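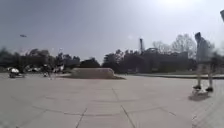 I've read the Visari leaflet twice now and I still can't find the bit where they say what the coating is. Silver that stays bright for years without polishing would suit me very well, as I've a drawer full of chains going yellow as we speak. But all we get is a "before" and an "after", and the before is so soft it proves nothing. The skateboarder at the top of this message is smeared into two see-through people, and I'd sooner judge his footwork than judge tarnish from that leaflet. Were both shots even taken under the same lamp?

On 30/12/2019, Jeanie Pringle wrote:
> Has anyone tried the Visari dip yet? McIver are doing the
> starter set for 71 pounds and the woman at the Drellness fair
> swore by it. She had a bangle she said was dipped in March and
> it looked like new. They say one bottle does 200 pieces and
> you only need 2 minutes in the bath. I'm tempted, the polishing
> is killing my thumbs.

Jeanie, I'm sorry about the thumbs, but a bangle on a fair table is a bangle somebody has been rubbing with a cloth all morning. I would have.

The 200 pieces bothers me too. 200 what? Stud earrings or teapots? McIver couldn't tell me when I rang, and read the label out to me instead.
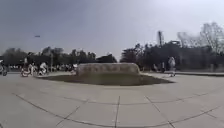

Then there's the question of marks. Any clear coat fills in fine detail, and on small work the hallmark is the first thing to go soft. I asked for a close-up of a dipped piece and got something about as much use as the stone block in the middle of this plaza: there's a row of characters carved along the front, I can see that much, and I couldn't read you one of them. If a buyer can't read the stamp under a loupe, I've lost the sale, shiny or not.

What I'd want before parting with 71 pounds:

1. The name of whatever is in the bottle. "Advanced barrier" is not a name.

2. How it comes off. If a customer wants a ring sized, I have to put a torch to it, and I'd like to know what I'm breathing in.
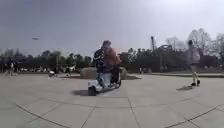

3. A dipped piece and a bare piece from the same sheet, worn by the same person, and shown side by side.

4. What happens when it wears through in one spot. The old Goridach lacquer looked lovely until it did that, and I ended up stripping a 400 pound commission with cotton buds.

If anyone has a bottle open already, I'll post you two scraps of sterling to dip. Don't buy one on my account.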